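May 23, 2018

Notebook, tape transfers, Dovhaniuk back catalog

Picked up again with the second box of reels. These are the demos he made between the second album and the long break, and the plan is still to have a clean set ready for him to hear in July. Valentyna Semeniuk dropped off the track sheets. Half of them have song titles, the rest only say "slow one" or "new chorus."

Reel 600: two vocal takes of Notov, piano only. Take one is the better performance but it drops out on the left side in the second verse. Cleaned the heads and ran it again, same spot, so the fault is on the tape. Kept both passes.

Reel 612: the full band version of Nekholm. Runs slow. Matched the pitch against the piano on the single and brought the machine up until they agreed. The backing vocals are much louder than on the record and I like them that way. Left the balance alone – it is a transfer, we are not remixing.

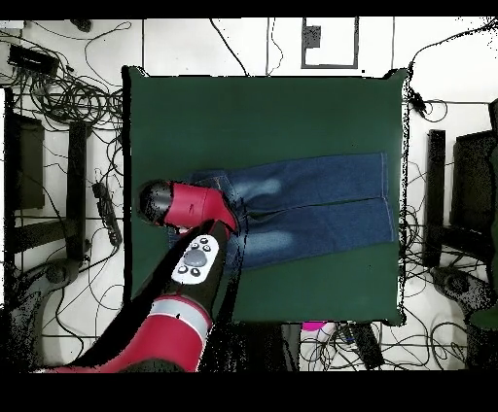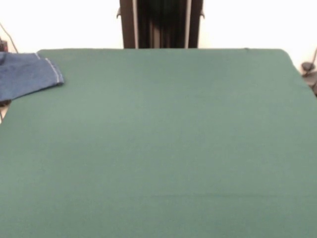
Jeans on the green mat, first picture; green cloth on the tabletop, second.

Reel 641: labeled Bromis, but there is no Bromis on it. It is a run-through of a ballad I don't know, with talking before and after. He says "that'll do for the quiet set," so it may be from the club dates. Sent Valentyna a rough copy to ask him for the title. Until then it goes in the log as untitled ballad, reel 641.

Hum on everything from the right output in the first hour. Swapped the cable, no change. Moved the deck's plug to the other outlet and it went away. Reel 600 was done before that, so the second pass needs doing over.

File names: reel number, song, take. Please don't use the album titles, they don't match the sheets and we had to rename the whole first box.

To do:
Redo 600, second pass.
Find the real Bromis reel. Check the first box again, the one with the loose lids.
Ask for the lyric sheet to Nekholm – the third verse is different from the single.
Order leader tape and splicing tabs.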